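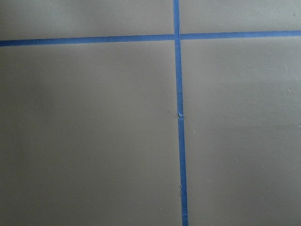
Teleop demos, how fussy are you about start pose?

gentile_g
Doing pick and place demos by remote, wrist cam only. 256 so far, sorry, 2,256, typing on phone. Policy is fine on the left half then wanders off on the right. Tape cross is my reference for where the part goes. Should I be re-zeroing the arm before every demo or every batch?

flanden
Every demo. No question.

Reisinger12
Disagree. If you always start from the same pose it only ever learns that pose. Vary it a bit, on purpose.

flanden
Vary it once it works - it doesn't work yet.

mossy_kettle
Your tape's got a crinkle halfway down the vertical strip. I'd redo it. Mine latched onto a scuff on the bench last April and went to it every time, part or no part.

gentile_g
Seriously? It's tiny. And I'd have to bin everything if I move the tape

mossy_kettle
Don't bin it, just do 8 with fresh tape and see if it still wanders. Cheap test.

Reisinger12
Wouldn't touch the tape tbh. How many of the demos are on the right side?

gentile_g
er. not sure. Viola did the first lot by hand guiding, I took over with the controller after

flanden
So two people, two methods, one dataset. Theres your problem. Hand guided ones move nothing like controller ones, hers will be smoother and slower

Reisinger12
Mixed is fine if both cover the whole area. Count the right side first.

gentile_g
ok counting tonight. Will re-zero as well, can't hurt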